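July 25, 2018
by Alvar Sandberg

Handout 11: Basket to shelf

Okay, so last week was walking, and this week we finally get to hands (my favorite part!). Your task for the Rondomine assignment is simple to say – take things out of a basket and put them in the cubbies. Write your plan as states first, then code. I give up to 30 points for the plan alone, so please don't skip it. 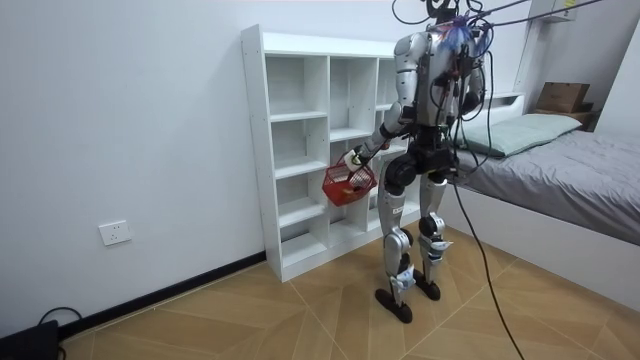
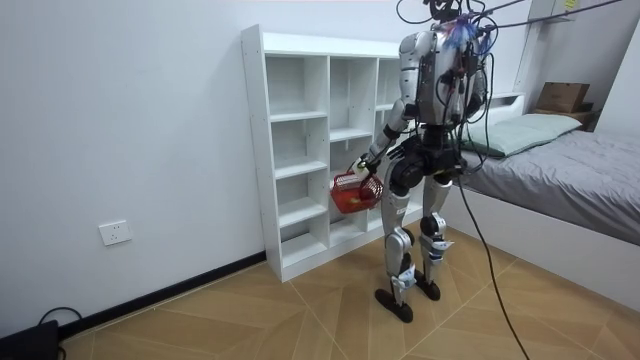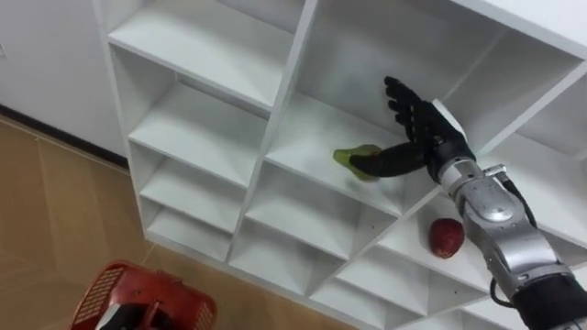
Lovisa Torvik asked whether one arm could hold the basket the whole time while the other does the placing. Sure, but then say in your plan what happens when the free hand can't reach!

Read the Granström notes on grasping before lab, and bring your state diagram on paper.

Comments

Stilley: Is the plan graded out of 100 or just the 30?

Alvar: Just the 30 – the code is the rest.

Narov: Can we work in pairs?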